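Flemero opens its workshop gripper build to home makers

Plans, parts list and assembly notes for a two-fingered hand-held gripper are free to download from today

January 23, 2022 — Flemero, the shared workshop in Zasness, has released the full plans for Troltia, a two-fingered gripper that can be put together on an ordinary bench with hand tools and a drill press. The download covers the drawings, a parts list, wiring notes and the small control program that opens and closes the fingers.

Troltia began as a members' build. Several people at the workshop wanted a gripper they could hold in one hand, carry about and later bolt to an arm. The kits they had tried were either too weak to hold a mug or too heavy to use for longer than a few minutes. The design released today is the fourth version. It weighs 372 grams without its cable and runs from a bench supply or a battery pack.

The fingers took most of the work. Early versions flexed at the base, so the tips met before the faces did and thin items slipped out. The present fingers are thick blocks that widen towards the base. They are screwed on, so a worn or broken finger can be changed without taking the body apart. Makers who want a different shape for their own jobs can keep the hole pattern and redraw the rest.

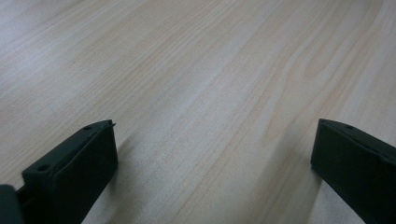
Words and picture: Flemero workshop, Zasness

Members test each build over a bare wooden surface before it is given anything to pick up. The fingers are opened and closed without a load, and the builder checks that the inner faces stay square to each other along the whole travel. If one finger leads the other, the linkage is slackened, reset and tried again. The assembly notes give this check a page to itself, and it should be repeated whenever a finger is changed.

After that come the lifting tests. The workshop uses a fixed set of household items: a wooden spoon, a sponge, a roll of tape, a tin of beans and a paperback. The longest test run so far went to 3751 open and close cycles before a linkage pin needed replacing. The pin has since been changed to a thicker one, and the drawings show the new size. Anyone who downloaded the trial drawings from the members' page should throw them away and start from the current set.

The build is meant for people with some workshop experience. Builders will need to cut and drill accurately, tap a thread and solder a short cable. No welding or milling is called for. Most members finished theirs over two weekends, with the second mainly spent on wiring and setting the travel. Parts come to just under 200 euros if everything is bought new, and the motor is the largest single cost.

Björklund, the hardware supplier two doors down from the workshop, is stocking the screws, pins and bearings as a single bag. The bag does not include the motor or the control board, which are standard items and can be bought anywhere. Builders who already have a well-stocked drawer of metric screws will probably not need it.

The plans may be copied, changed and passed on, provided the Flemero name stays on the drawings. Workshops that want to run the build as a course can do so without asking. Flemero would like to hear about mistakes in the drawings, parts that have become hard to find and finger shapes that worked well. Corrections will be gathered and put into a revised set at the end of March.

There are known limits. Troltia has no force sensing, so it closes until the motor stalls or the set limit is reached, and it should not be used on eggs, glass or fingers. The cable exit is also tight — a few members have filed it wider, and the next drawings will follow them. A mounting plate for a bench arm is being worked on but is not part of this release.

Flemero holds an open evening for builders once a month. Visitors can try a finished gripper, bring a half-built one for help, or use the drill press after a short induction. Places for the induction should be booked at the front desk.

About Flemero

Flemero is a member-run workshop in Zasness with benches for wood, metal and electronics. Members share tools and storage and publish their finished projects for others to build.

Ends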